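Requisition

The request for a second cell had been returned by Finance twice. The form allowed 40 lines and the engineer had used all of them. On the first occasion the objection was that the grippers and the fingers for the grippers were listed separately. On the second it was that they were not.

She opened the file again and began with the fixed costs. Two arms, from Monetti. One bench, slotted aluminium, from Gowda, who quoted 21 days and had never delivered in under 30. One fixture tray, cut to drawing. The tray was cheap and the drawing was not, so she put the drawing under labour.

Under "Purpose of equipment" she wrote: Assembly of desktop computers, comprising processor, memory and hard disk. 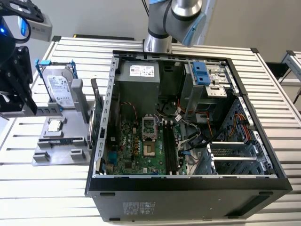
Finance would want a payback period. The manager at Elis had asked for 2 years and she had calculated 5, using the cycle times from the log and no others. She could reach 3 by leaving out maintenance. She could reach 2 by leaving out the operator, who would still be needed to refill the tray and to be telephoned at night.

She left both in.

The box for "Risks" accepted one paragraph. She wrote that socket pins bend under small side loads, that a bent pin scraps the board, and that the budget therefore held a spare board for every week of commissioning. She deleted "therefore". It sounded like pleading.

In February the first cell had been approved on a single sheet, by a director who had since moved to Skesen. She had kept a copy. It gave the payback period as "good".

She read it through again, closed it, and entered 5 in the box. The form turned the box red and asked her for a smaller number. She saved it as a draft and went down to check the torque on the wrist bolts.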